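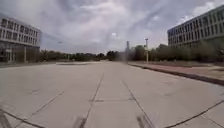

Joint sealant trials, week 6

Nov 15, 2023. Notes by Talha, checked against Soo-ah's bench sheet.

Pulled the third set of coupons this morning. These are the Zolwood polysulphide on cast mortar blocks, primed and unprimed, cured under the bench cover. Ah-rin had labelled the primed ones on the underside, so we had to turn every block over before clamping. Please label the end face from now on.

Primed blocks all stretched past the mark and held. Two of the unprimed ones peeled from the mortar at the left-hand corner, clean off, with no sealant left on the block. The third held but the bead had a void in it, so I would not count it as a pass. I think the peeling is dust. The blocks were sawn on Monday and only brushed. Next set gets blown down and wiped.

The grey two-part from Hartley is still tacky at the core. Skin is fine. Cut one open to check and the inside pulled into strings. Either the mix was short of hardener or the bench room is too cold at night. Sang-wook has put the logger in there – will read it tomorrow.

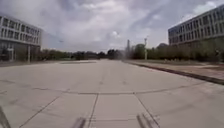
Bead depth is the thing I keep coming back to. We have been filling the full depth of the gap on the small blocks, and nobody would do that outside over a backing rod. On large slabs like the ones in the paving here, with a long joint running nearly the whole way across and others coming off it, the junctions are where I would expect trouble first, as the bead gets pulled in more than one direction. Our blocks only ever pull straight. Yi-an suggests casting a T-shaped specimen in three pieces and moving one leg at a time. The old mould frame would do if we can find the spacers.

Backing rod: the closed-cell one we have is too fat for the narrow gap and gets nicked going in. One nick gave a bubble in the bead an hour later. Order the next size down.

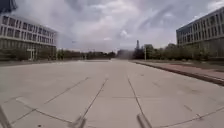

Materials Workshop – Joints and Coatings Group

To do before the next pull:

Recast 6 blocks, 3 primed and 3 bare, all wiped.
Weigh both parts of the Hartley on the small balance, not the big one. The big one drifts.
Find the spacers. Yi-an thinks they went into the Proro cupboard with the old moulds.
Soo-ah to redo the load plot for block 21. The zero was off at the start.

Later, 4 pm. Spacers found, one missing. Will cut another from the nylon offcut. Hartley repeat mixed and poured, covered, left on the top shelf where it is warmer.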